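Ticket: Parcel box contents and bedding, guest room 2, Sirnlow
Status: Open, waiting for reply
Raised by: Jytte Mikkelsen
Handled by: Mikkel Baldursdóttir
Print this page | E-mail this page

Problem reported
The mattress cover in room 2 will not stay down at the foot end. It creeps up when the striped sheet is tucked in, and by morning both have come loose. The same thing happened in April with the old cover. The guest on Monday also asked where the spare socks and cotton wool were kept, as the welcome box was not in the wardrobe.

Checked so far
1. Cover size. The label says it will take a mattress up to 25 cm deep. Measured ours at the side and it is within that.
2. Elastic. Stretched it by hand along all four sides. It is slack at one corner and fine at the others.
3. Washing. Jytte says it has been going in on the hot wash with the towels. The care label says 40 degrees.
4. Turned the cover end to end so the slack corner is by the wall. Better, but the sheet still pulls out if someone sits on the edge.

Reply from Jytte, 16:10
I don't want to buy another one if a set of clips will do. Kesavora sell the strap kind that go under the mattress. Can you see if there are any left in the Hauksdóttir flat before ordering? The welcome box can go back on the wardrobe shelf once you have been through it. Please leave the fleece blanket in the room, people do use it.

Reply from Mikkel, 17:25
No clips in the flat. Have ordered one pack. The box is on the bed for now, on top of the striped sheet, with the grey socks in the middle and the cotton things at one end. It has lost its flaps and the rim is torn, so I would like to move everything into something with a lid.

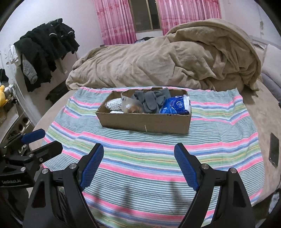
Page last changed: Monday, 17:40, by M. Baldursdóttir

Still to do
Fit the straps when they arrive and leave the bed made up overnight before closing this. Wash the cover at 40 from now on, separately from the towels. Find a lidded box that fits the shelf. Fold the beige blanket and put the pillow back at the head end.

Jytte to confirm whether the socks are to be topped up or left as they are.

Related tickets
Room 2: wardrobe shelf sagging
Room 1: pillow protectors missing after wash
Laundry: towels coming out stiff
Zimow: spare bedding list out of date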